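Kidside stockroom meeting, November, Monday, 4.15 pm

**Present:** Jordan Heywood (chair), Ruaridh McIver (minutes), Denise, Paul, Anjali, Corinne
**Apologies:** Tom, at the dentist again

## 1. Last month's minutes

Agreed, with one correction. Paul did not "welcome" the new shelf labels. He said he would put up with them until Christmas. Minutes changed to say so.

Matters arising: the back door still sticks. Jordan has rung the landlord and been told it is on a list. Denise asked which list. Jordan did not know.

## 2. Sorting by colour

This took most of the meeting.

Jordan would like all small returned items sorted into coloured containers before they go back on the shelves. The idea comes from the Enditlow branch, where it is said to have made a great difference. I asked what sort of difference and how it was measured. Jordan said their stockroom looked much better. I asked for it to be minuted that looking better was not what I had asked.

Jordan's case is that returns now go into whatever box is nearest, so the same things are handled two or three times before anyone decides where they belong. Nobody disputed that. Corinne said the trouble is people being in a hurry at closing, and a hurried person will use the wrong blue bin as easily as the wrong cardboard box.

Anjali was more in favour. She thinks a row of containers on a clear white table, always in the same order, would at least let her see from the door what needs doing. She would like them kept apart from the till supplies, which have a way of spreading.
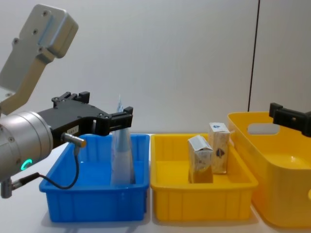
Paul wanted to know what the colours are meant to stand for. Jordan's proposal is blue for anything still in its wrapping, the small yellow bin for loose parts, and the larger yellow basket for anything that needs a second look. Paul pointed out that two of the three are yellow. Jordan said one is a bin and one is a basket. Paul said that "put it in the yellow" was going to be shouted across the room by Wednesday and he would not be held responsible for what followed.

Denise raised wrapping. If an item comes back in a clear bag with the top scrunched over, is it wrapped or has somebody simply shoved it back in? Discussion went on for some time. Jordan said to use common sense. I said common sense is what we have been using, and that it is the reason for this agenda item.

**Agreed:** a bag that is whole and closed counts as wrapped. A torn bag goes to second look. Items are not to be re-bagged to make them count as wrapped (Paul to note).

**Agreed:** a trial until the next meeting, with the containers staying where they are. Anjali will keep a tally of anything found in the wrong one. I asked that the tally be kept from the first day and not only once people have got used to it. Jordan felt this was harsh but did not object.

## 3. Brellance quote for shelving

Brellance have quoted £1,690 for new shelving along the long wall, fitting included. It is not clear whether "fitting" covers taking down what is already there. The covering letter says the work will "transform the space", which tells us very little about brackets.

Corinne thinks we could buy two more units like the ones we have and be done with it. Jordan prefers the quote but accepted that one quote is not a comparison.

**Action:** Jordan to ask Brellance about removal, and to get a second price.

## 4. Petchrat labels

We have 50 sheets left of the Petchrat labels. Denise reports that they peel off anything with a ribbed side, so they are fine on shelves and little use elsewhere. The supplier has offered a stronger sort at a higher price. I proposed using up what we have first. Carried – Anjali against, as she is the one who sticks them back on.

## 5. Any other business

- Closing tidy: Jordan asked for 15 minutes each evening. Paul said it takes longer if done properly. Left at 15 for now.
- The kettle: Corinne has brought one from home. She would like it treated better than the last.
- These meetings: I asked that they be kept to 60 minutes. Jordan agreed at 5.35 pm.

**Next meeting:** same time, first week of next month. Anjali to bring the tally.

R. McIver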